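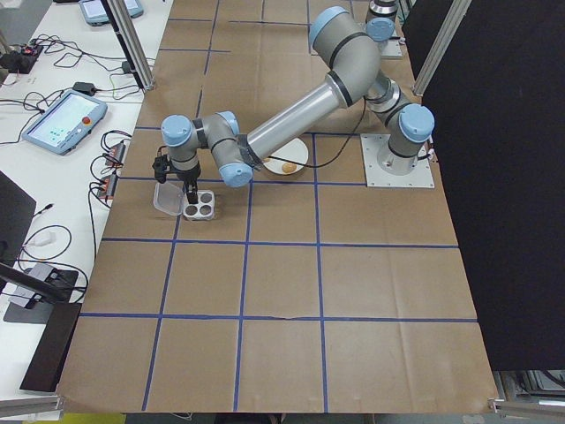

Section 4. Wiring and checking the network link

6 min read

Do this section before you install anything on the host PC. You need the control box powered off, the host PC on, and a clear path between them for one Ethernet cable. Don't run the data cable over the work surface the way you see with the black one here, looping down off the arm over the paper; go along the back edge or under the table. Loops get snagged and then you spend a morning chasing dropped packets that are really a half-pulled plug.

What you need

- One shielded Ethernet cable, Cat 6, no longer than 30 meters
- Emance control box with firmware 191 or later
- Host PC with two wired ports (one for the box, one for everything else)
- Small flat screwdriver
- The Lenon link tool, on the USB stick in the lid

No Wi-Fi. Not for setup, not for a quick test, not at all.

4.1 Connect the cable

1. Power off the control box. Wait for the green light on the back to go out.
2. Find the port marked LINK. The one next to it marked AUX looks the same and will click in fine but does nothing.
3. Plug in the cable. Push till it clicks, then tug it.
4. Run the other end straight to port 2 on the host PC. No switch, no wall jack, no docking station.
5. Tighten the strain clamp. Finger tight plus a quarter turn.
6. Power the box back on and give it two minutes.

CAUTION: Do not plug or unplug LINK with the box running. The box treats a lost link as a fault and cuts the drives. Anything being held may drop.

Note: If your PC has only one wired port, use a plug-in card. USB adapters mostly work, but Roscoe Escobedo in support has seen enough of them go to sleep mid-session that we no longer help with setups that use one.

4.2 Set the address

The box comes with a fixed address, printed on the label underneath. Host PC has to match it except for the last number.

1. Open network settings, pick port 2.
2. Change from automatic to manual.
3. Copy the first three numbers from the label. For the last number use anything from 2 to 30 that isn't the box's own.
4. Leave gateway blank. Leave DNS blank.
5. Save, close, open it again and make sure it stuck. Some company laptops put it back to automatic without telling you. If yours does, talk to your IT people before you go any futher.

CAUTION: Never put two control boxes on the same address. Both will look connected and commands may go to the wrong one.

4.3 Port speed and power saving

1. In the adapter's advanced settings set speed to 1,000 Mbps, full duplex. Not Auto.
2. Turn off Energy Efficient Ethernet. May be called Green Ethernet.
3. Turn off "allow the computer to turn off this device".
4. Leave jumbo frames off. (Older copies of this guide said on. That was for the previous box. Ignore.)
5. Restart the PC. Yes, a full restart.

4.4 Run the link check

1. Start the link tool. Pick port 2 from the list.
2. Press Find. The box's name and firmware should come up.
3. Press Soak. It sends small packets back and forth for 30 minutes. Don't use the PC for anything else while it's going.
4. Read the result line at the bottom.

PASS - go to Section 5.
PASS WITH LATE PACKETS - usually power saving. Redo 4.3, run it again.
FAIL, NO REPLY - wrong port or wrong address. Start at 4.1 step 2.
FAIL, LOST PACKETS - swap the cable first. Then try another PC.

5. Save the report. File menu, Save Report. Support will ask for it.

Note: Antivirus can hold up the first few packets. If you get late packets only at the start of the soak and then it goes clean, that's ok, carry on.

4.5 If it still won't pass

Check the firmware number on the Find screen. Anything under 191 has a known bug where the box stops answering after a warm restart. Update instructions are in Appendix B. Power the box fully off after the update, dont just restart it.

Still stuck, send the saved report and a note of your cable length to Hazel Lindgren on the setup desk. Put the box serial in the subject line. Answers go out before 5 p.m.

Related
Section 5. Installing the host software
Appendix B. Updating control box firmware
Choosing a cable: shielded or not
Skunetero I/O module, quick wiring card
Release notes, March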